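首页 > 家居整理 > 敞口盒与小袋

Vosholm 黑色敞口收纳盒，配 Grenholm 自封袋
货号 1844

库存：有货
颜色：黑色
销售单位：一套（一个盒子，10 个自封袋，一张空白标签纸）
可另购：Hauser 分隔片，Grenholm 自封袋补充装

商品介绍

家里总有一些小东西，没有固定的位置。充电线、备用的带子、小包的药、买东西时附送的配件，它们今天在桌上，明天在抽屉里，需要的时候却不容易找到。Vosholm 敞口收纳盒是为这一类小东西准备的。盒子没有盖子，四周有一圈薄薄的、稍微高起来的边。您把东西放进去，东西就留在里面；您从上面看一眼，就知道里面有什么。

我们常常收到同一个建议：请给这个盒子做一个盖子。我们试过。带盖子的样品在办公室里放了一个冬天，结果同事们都把别的东西放在盖子上面，要拿里面的线时，先得搬走一本书和一个杯子。所以现在卖的还是没有盖子的。如果您需要防灰尘，请使用自封袋，灰尘落在袋子上，擦一下就可以。

盒子适合放在茶几、书桌或者柜子的隔层上。它的样子很安静，没有图案，也没有大的商标。标签在盒底，材料和清洁的说明都写在那里。

适合装的物品

下面的物品，我们自己或者顾客已经用这个盒子装过：

折好或者绕好的充电线、耳机线、数据线
扁的带子和绳子，例如包的备用背带
小袋的冲剂、独立包装的药片
没有打开的小配件包
串珠、发圈、钥匙扣之类的小物
针线包
说明书（请折成小的一份）

不适合装的物品

液体，即使瓶子是盖紧的
没有包装的食物
点着的或者刚刚熄灭的蜡烛
很重的工具
需要锁起来的药品（请看后面“关于药品”一节）

为什么先装袋，再入盒

一个敞口的盒子，最大的问题是东西会互相缠在一起。特别是绳子和线，它们只需要几天时间，就变成一个很难解开的团。我们的做法是：软的、长的、容易散开的东西，先折好，装进透明的自封袋，然后再放进盒子。本来就有独立包装的东西，例如冲剂的小袋，就不需要再装一层，直接放在上面，取用方便。

扁的带子请沿着同一个方向来回折，一圈套着一圈，中间留出一个窄的空，不要用力压平。这样折好的带子拿出来以后，拉住一头就能打开。
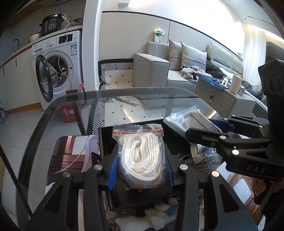
白色的扁平绳带折好，装在透明自封袋里；下一张是一小袋感冒灵颗粒。

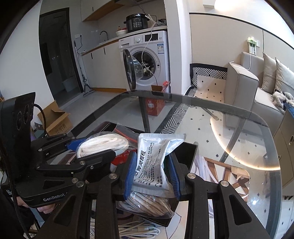

盒子的细节

边。盒子的边薄，并且稍微高起，手指可以从任何一边抓住它。我们在设计的时候比较过更高的边。高边的盒子可以装得更多，但是人坐着的时候看不到盒底，小的东西就会被忘记在那里。

里面。盒子里面是一个完整的空间，没有固定的格子。有的人喜欢格子，有的人不喜欢，所以我们把 Hauser 分隔片做成单独的商品。分隔片是插入式的，不需要胶水，您想换位置的时候，把它向上抽出来就可以。

颜色。目前只有黑色。透明的袋子和浅色的线放在黑色的底上，看得比较清楚。深色的线就没有这么清楚，这一点我们应该提前告诉您。如果您的线大部分是黑色的，请在袋子外面贴一个浅色的标签。

尺寸。我们知道网页上的数字不容易想象，所以准备了一张一比一的纸样。请在本页最下面的“下载”里打开它，打印时选择“实际大小”，不要选择“适合纸张”。把几张纸拼好，放在您想放盒子的地方，看一看旁边还有没有地方放杯子和遥控器。这个方法是 Roswitha Lüthi 提出来的，她负责我们的桌面系列。从有了纸样以后，因为尺寸不合适而退回来的盒子少了很多。

自封袋的细节

Grenholm 自封袋是透明的，从外面可以看见内容。袋口按紧的时候，请从一边开始，用两个手指慢慢地滑到另一边。如果只在中间按一下，两边常常还是开着的，袋子里的东西会从角上出来。

装软的东西之前，请先把袋子里的空气压出去一部分。全部压出去没有必要，而且带子会被挤得太紧，留下折痕。袋子鼓得太大也不好，放在盒子里会占地方，并且会滑下来。

袋子可以重复使用。我们在自己的检查里，把同一个袋子打开再按紧 2000 次，袋口仍然可以合上。当然，在家里使用的时候，袋子上可能有头发、灰尘和面包屑，这些会让袋口变松。请用一块干的布擦一下袋口的里面。

标签纸可以用圆珠笔或者铅笔写。用水性笔写的字容易被手擦掉。请把标签贴在袋子的上部，因为袋子竖着放的时候，下部是看不到的。

使用方法

第一步。把桌面上所有的小东西集中在一起。请把抽屉里的也拿出来，如果您这一次只整理桌面，那么一个星期以后，抽屉里的东西又会走到桌面上来。

第二步。把它们分成三种：每天用的，有时候用的，以及不知道是什么的。第三种请先放在旁边，不要马上扔掉。很多顾客告诉我们，他们扔掉了一根“没有用的线”，后来才想起来那是相机的充电线。

第三步。折好带子，绕好线。线请绕成松的圈，直径和您的手掌差不多。绕得太小，线的里面会受伤，特别是靠近插头的那一段。

第四步。装袋。一个袋子里只放一种东西。两根一样的线可以放在一起；一根线和一个不相关的配件，请分成两个袋子。

第五步。入盒。大的、扁的袋子放在下面，小的袋子靠着边立起来。每天用的东西放在最靠近您的一边。独立包装的小袋请让有字的一面向上。

第六步。留一点空的地方。装得太满的盒子，人们就不愿意再把东西放回去，他们会放在盒子的旁边。我们建议至少留出一只手可以伸进去的空间。

关于不知道是什么的东西

请给它们一个单独的袋子，标签上写月份，例如“二月，不明”。过了半年如果没有人问起，就可以和家里人商量怎么处理。这个办法比较慢，但是很少让人后悔。

关于药品

很多家庭把小包的感冒药放在客厅里，生病的时候不用走很远。敞口的盒子可以这样使用，但是请注意下面几点。

家里有小孩子或者宠物的，请不要把任何药放在敞口的盒子里。请使用有锁的药箱，放在高的地方。

请保留有名称、产品批号和有效期的包装。把药从原来的包装里拿出来，装进没有字的袋子，这是我们不建议的。几个月以后，您不会记得它是什么。

说明书请和药放在一起。如果外面的纸盒太大，您可以只留下说明书，折好，放在同一个地方。

盒子应该远离窗户的直射阳光、暖气和厨房的水汽。玻璃茶几如果正好在窗边，下午的阳光会很强，请把盒子移到桌子的另一边或者放进柜子。

换季的时候，请检查一次有效期。过期的药请按照您所在地区的规定处理。

本页只说明收纳的方法。怎样服药，请按照药品的说明书，或者请问医生和药师。

放在玻璃桌面上

盒子可以放在玻璃桌面上使用。请在放下之前把桌面和盒底都擦干净，沙子一样的小颗粒会在玻璃上留下划痕。需要移动盒子的时候，请用两只手拿起来再放下，不要推。

如果您的桌面下面还有一层，或者透过玻璃可以看到地面，黑色的盒子会遮住一部分光线。有些顾客喜欢这样，有些顾客觉得桌子变暗了。请先用纸样试一试。

清洁和保养

请用微湿的软布擦盒子，然后用干布再擦一次。里面的角落容易留下灰尘，可以用一支干净的软毛刷。请不要使用带颗粒的清洁剂，也不要用钢丝球。请不要放进洗碗机。

黑色的表面上比较容易看到灰尘和指印，这是黑色的特点。每个星期擦一次就够了。

自封袋如果里面脏了，可以翻过来用温水洗，然后挂起来完全干燥。装过药粉的袋子请不要再用来装别的东西。

Hauser 分隔片和盒子的清洁方法相同，请先抽出来再擦。

顾客的使用经验

Tadhg Nic Giolla 写信告诉我们，他买了两套，一套放在茶几上，一套放在门口。门口的那一套用来放钥匙和雨伞的带子。他认为自封袋对门口没有什么用，因为进门的时候手里都是东西，没有手去打开袋子。我们同意他的看法。如果您打算放在门口，可以只买盒子，请在订单的备注里写“不要袋子”，我们会减去袋子的价格。

一位做手工的顾客用它放串珠和细绳。她的经验是，每一种颜色用一个袋子，正在做的那一个项目不装袋，直接放在盒子前面的部分。收工的时候整个盒子拿走，桌子就可以吃饭了。

也有顾客不满意。有人说盒子装了很多线以后，还是看起来乱。我们看了他寄来的照片，线没有装袋，也没有绕起来。但是他的意见也有道理：敞口的盒子需要人花时间去整理，它自己不会整理。如果您不喜欢花这个时间，请考虑 Skirnley 抽屉柜，它把东西完全遮住。

常见的疑问

能不能叠放？
空的盒子可以叠起来存放。装了东西以后请不要叠放，上面的盒子会压在袋子上，并且容易滑。

分隔片是不是一定要买？
不一定。我们建议先用两个星期，知道自己常放什么以后再决定。大多数东西都装在袋子里的话，袋子自己就起到分隔的作用。

自封袋能不能装食物？
套装里的这一种是为日用小物准备的，请不要装食物。

能不能单独买袋子？
可以。补充装和套装里的袋子相同，也是 10 个一包，附一张标签纸。

盒子有没有味道？
刚打开包装的时候可能有一点包装纸的味道，请打开放在通风的地方一个晚上。

袋子上有静电，小的纸片粘在上面，怎么办？
冬天会有这种情况。用手沾一点点水，在袋子外面摸一下，等干了以后再放进盒子。

可以在盒子上贴标签吗？
可以贴在外侧的边上。撕下来的时候请慢一点，如果有胶留下，用温水和一点洗洁精擦。

配送

现货商品在付款后的第二个工作日寄出，中午以前付款的订单，多数当天就可以寄出。订单满 200 元免运费。盒子和袋子放在同一个纸箱里，袋子平放在盒子里面，请在扔掉纸箱之前检查一下有没有拿出来。我们已经补寄过好几次袋子，后来顾客发现它们还在纸箱里。

如果收到的时候盒子有裂痕或者边是弯的，请拍一张照片，包括外面的纸箱，和订单号一起发给我们。我们会换一个新的给您，您不需要先把坏的寄回来。

退货

没有使用过的盒子和没有打开的袋子，可以在收到后的一个月以内退回。已经打开的袋子不能退，盒子仍然可以退。请使用原来的纸箱，并且在里面放一张写有订单号的纸。

学校、诊所和公司如果需要比较多的数量，请先写信给我们，说明用途和希望收到的月份。大的数量需要提前准备，二月份因为仓库盘点，会比平时慢。

下载

一比一纸样
折带子和绕线的说明
空白标签（可以自己打印）

相关商品

Hauser 分隔片，用于 Vosholm 敞口收纳盒
Grenholm 自封袋补充装
Skirnley 抽屉柜

本页文字：Roswitha Lüthi。如果您发现文字里有不清楚的地方，请写信给我们，我们会改正。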